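A shared table and what ends up on it

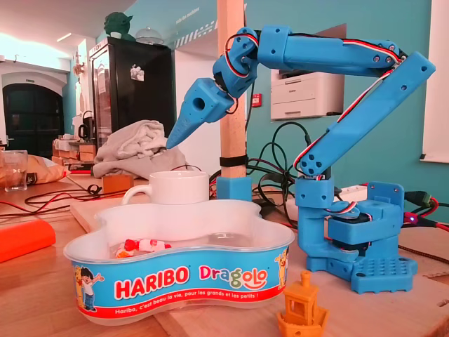 What do people leave on a shared table when they go home? Mostly things they plan to use again in the morning, and a few that they have simply stopped seeing.

Tuva Boström has thought about this for a long time. She looks after the common room at Husstead, a shared workspace where the members eat, repair and build in the same place. The refrigerator is near, so the table is used for lunch and for wires also.

"In the beginning I wanted one table for food and one for work," she told me. "We tried it for 8 months. People carried the cup to the work table anyway."

Now she allows both. A tub of Haribo Dragolo can stand next to a small orange printed boat, and she does not move either of them. The boat is the Benchy, which many people print as a first test. "I have thrown away enough of them," she said. "But a nice orange one, I leave it."

Jirayu Luangrath, a member who came to Husstead from a bigger workshop named Tavel, is more strict. He told me that candy belongs in a tub with high sides and that a drinking glass should stay far from the cables. "I lost one evening of work because of apple juice," he said. "After this I became a boring person."

They do not agree about mugs. Boström washes the ones she finds. Luangrath thinks the owner must do it, and he wrote this on a paper in December. The paper is gone now.

I asked if a bigger table would help. Boström laughed at this. The last one cost 3000 kronor and was full before the evening.

"It would only have more candy on it," she said, and she went to put the kettle on.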